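Last updated: 2025-03-01

Search this site Enter keywords Go

Notes from the sim bench

If you read the last newsletter you'll know I spent most of it complaining about how slow it is to collect demonstrations by hand. Well, February was a better month! We're up to 2,663 recorded episodes for Flilanik, and every one of them was made in the simulator, with me or one of the others driving the arm from a desk.

A quick catch-up for the new subscribers (hello, all 25 of you). Flilanik is our learning system for tabletop jobs. It picks up how to move by watching lots and lots of examples of somebody else doing it, so the examples have to be good and they have to be different from each other. The first part I can manage on a decent night's sleep. The second part has been eating my life.

Our early rooms were all the same gray box with a table in it. The policy did great in the gray box, and then we moved it to a room with a bit of furniture and it went hunting for the object somewhere up the wall. So now we load a different room for each batch – 31 of them so far – and swap the tables, the walls, the lighting and whatever big thing is standing behind the arm. My favorite at the moment has a motorcycle in it.

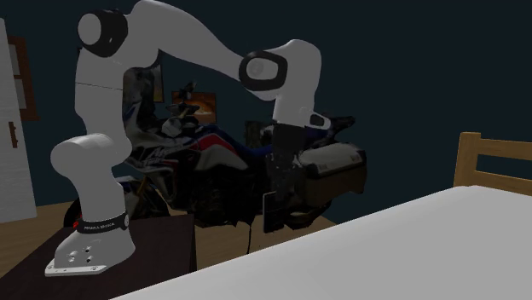
Humstead, February. I picked this one to show you because it's such a pain for the cameras, and I mean that as praise. The gripper fingers are dark and so is a lot of the bike behind them, so the tips pretty much melt into the background. The pannier case sits right behind the gripper housing too. A person driving the arm can squint and work it out, but the network gets the same pixels and no squinting, and I want plenty of that in the training set before anyone asks it to work in a real workshop. The dim light and navy walls help as well, with the white table shining away in the foreground.

We drive the arm with Chien, our little teleop program, and it got a nice update this month. You can now throw away a bad take with one key and go straight back to the start pose (before, you had to reload the whole room, and I have drunk a shameful amount of coffee waiting for rooms to reload). It also saves the takes where the driver fumbles and then recovers. I was against keeping those! I've changed my mind, they seem to teach the thing what to do when it's a little off course, and that's most of the time.

Still on the list: the wrist view is too clean compared with a real camera, and chair backs keep getting clipped by the elbow in two of the smaller rooms. Zerkura is hosting the full set for us once I've finished sorting out the labels. I have nine batches left to check and I'm doing them in the evenings, so please be patient with me.

If you'd like to drive for an hour, reply to this email and I'll send you a login. You don't need any experience, and left-handers are very welcome as our takes lean heavily right-handed.

Comments (3)

gearbox_pete
Do you randomize the bike's position between takes or only between batches? We had a policy that learned to steer by a bookshelf because the bookshelf never moved.

marlow77
Signed up to drive. Does Chien work with a regular game controller or do I need something fancier?

Reply from the author
A game controller is fine, that's what I use. And only between batches for now, but the bookshelf story has me worried so I'm going to try it per take.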